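3.2 Where the shirts end up before they get folded

I should say first that I came to this part of the study thinking I already knew the answer. I have folded shirts my whole life (badly, if you ask my mother), and I figured a person takes a shirt, lays it flat, smooths it, folds it, done. Then Haoran Xiao and I sat down with our notes from the August sessions and saw how much goes on before the first real fold. So this section is all about that in-between stage, when a shirt is on the table but isn't flat yet. We call it the bunched state, which is a clumsy name, but we tried three others and they were worse.

We logged 303 shirt placements in total. For each one we wrote down how the shirt came to rest: collar up or collar down, sleeves out or tucked under, front open or folded over on itself. Haoran did the first pass and I did the second, and where we disagreed we talked it out over the photos. Most of our arguments were about collars! A collar with any stiffness in it will stand up and hold a little tent of cloth around it, and one of us would call that "raised" while the other wanted "folded." We settled on "peaked" for anything that stands higher than the cloth right next to it.

Table covering matters more than I expected, too. On the bare benches at Garg, a shirt slides when you tug one sleeve, and the whole body comes along for the ride. Put a cloth on the table and the shirt stays put much better, so you can pull one part out and leave the rest alone. The catch is that the cloth gets its own wrinkles, and a wrinkle underneath can look a lot like a wrinkle in the shirt. I got fooled by that more than once when I was coding the photos late in the day.

Then there's the stuff people leave lying on the table. We never told anyone to clear it, and I'm glad we didn't, as real folding tables have phones and papers on them. People just work in the space that's left. The shirt drifts toward whoever is folding and the clutter drifts to the side, and the two hardly ever meet in the middle. Figure 4 is a pretty typical case: a blue shirt with its body in soft folds, the collar peaked, one sleeve reaching out to the left, and a phone and a sheet of paper over on the right.

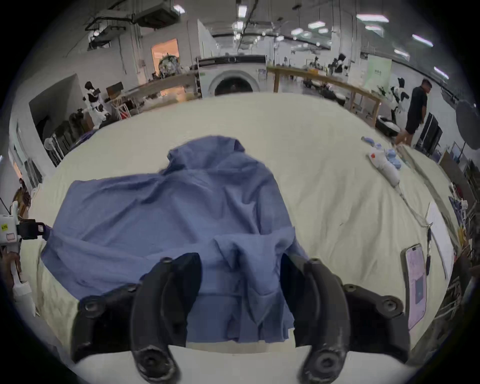

3.3 Choosing the first grab

Once we had the resting states sorted out, the next question was where to take hold. I used to go for the shoulders every single time. The folders at Rukow mostly didn't! They went for whichever edge was already loose and facing them, often part of the front, and worked back toward the shoulders from there. Haoran thinks this is plain laziness (his word, and he includes himself in it). I think it's a bit smarter than that: the near edge is the part you can see best, and pulling on it tells you which way the rest of the shirt is lying.

We kept the shoulder-first shirts and the near-edge shirts as separate groups from here on, and a shirt that got dropped and picked up again stayed in the group of its first grab.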